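HOSP 214: Table Service and Dining Room Operations
Unit 4 Handout: Setting, Serving and Clearing the Table
Course coordinator: Deolinda Mendes
Revised October 2019

Purpose of this unit

This unit covers the standard sequence of table service used in the training dining room. Students are expected to have read the handout before the practical session and to bring it with them. The written test draws on the sections headed "Place settings" and "Clearing." Material on wine service is held over to Unit 5.

Terms used

Cover: the full arrangement of china, flatware, glassware and linen for one guest.
Underplate: a plate set beneath a bowl or smaller plate. It remains in place until the course is finished and is removed together with the dish it carries.
Station: the group of tables assigned to one server. In the training dining room a station consists of 4 tables.
Crumbing: the removal of crumbs from the table surface between the main course and dessert.

Place settings

The cover is laid from the center outward. The position of the main plate is fixed first, and all other items are placed in relation to it. Knives and spoons go to the right, with the blade of each knife facing the plate. Forks go to the left. No more than three pieces of flatware are laid on either side at one time; pieces for later courses are brought to the table when needed.

Soup, stews and other dishes served in a bowl are always presented on an underplate. The server carries the underplate, never the bowl itself, and keeps the thumb clear of the rim. The spoon is laid to the right of the setting before the bowl arrives. Where the bowl and underplate come from different sets, students should check that the bowl sits level and does not slide. 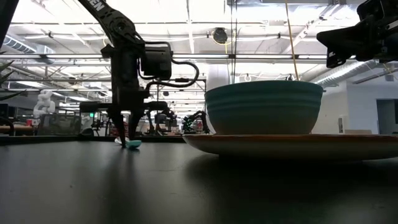 Clearing

A course is cleared only when every guest at the table has finished, unless the host asks otherwise. Plates are removed from the right. Scraping and stacking in front of guests is not permitted at any point. Bowls and underplates leave the table as a unit, with the used spoon resting on the underplate.

Bread plates, butter and salt are removed before crumbing. Water glasses stay until the guests depart.

Practical assessment

Students work in pairs, one serving and one observing. Each pair is given 11 minutes to lay a complete table, after which the instructor inspects it. The roles are then exchanged. Marks are given for accuracy, handling and conduct toward guests.

Aiman Hidayat will supervise the morning group and Ningsih Wibisono the afternoon group. Requests to change groups must be made in writing to the course coordinator.

Reading for the next unit

Course packet, chapter 2, with the glossary. Students should also complete the short worksheet on glass shapes and hand it in at the start of class.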